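Re: Water shutoff and meter change, Fimulton end

On the question of which side of the road is affected, I called the Dillamska water office this morning and got a fuller answer than the one in the letter.

> The letter says the water goes off for the meter change but
> gives no hours. Does that cover all of Fimulton or only the
> houses past the pump station? And do we have to be home?

It covers the houses past the pump station, plus the 11 on the lower loop. The upper road stays on. You do not have to be home if your meter is in a box by the street.
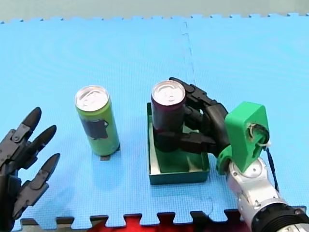 If your meter is in the basement, you need to book a time. The work order number for our area is 2721 and they ask for it first. I was on hold for about 200 seconds, so it is not a long wait.

The shutoff should last 2 hours per block. The contractor is Boltcombe, and their trucks will park along Kombo Lane. Please keep cars off the north side. Run a cold tap afterward until it clears, and leave the washer alone until then.

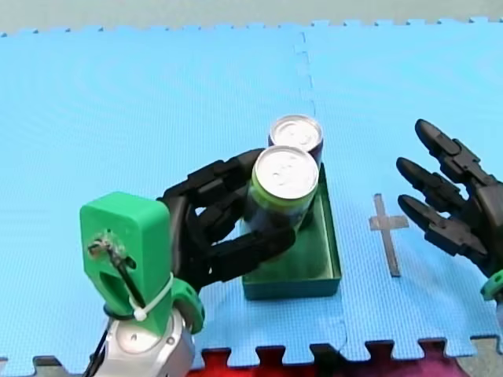

Two cans in the tray, blue mats underneath

The old meters go back to the water office. Several of you asked whether the rates change with the new ones. They told me no, but the reading will be monthly, so the bills will come more often and be smaller.
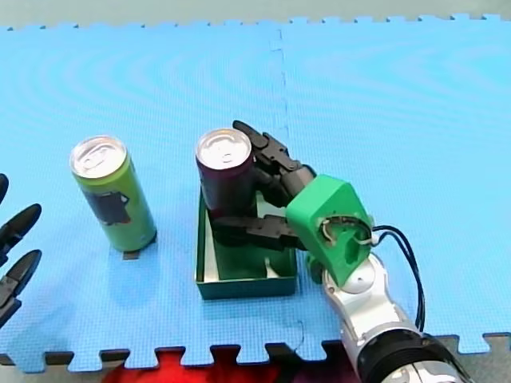

Fimulton, February 19, 2024

I have now also asked for the block schedule in writing. When it comes I will send it to the list. If you already booked a basement visit, keep that time.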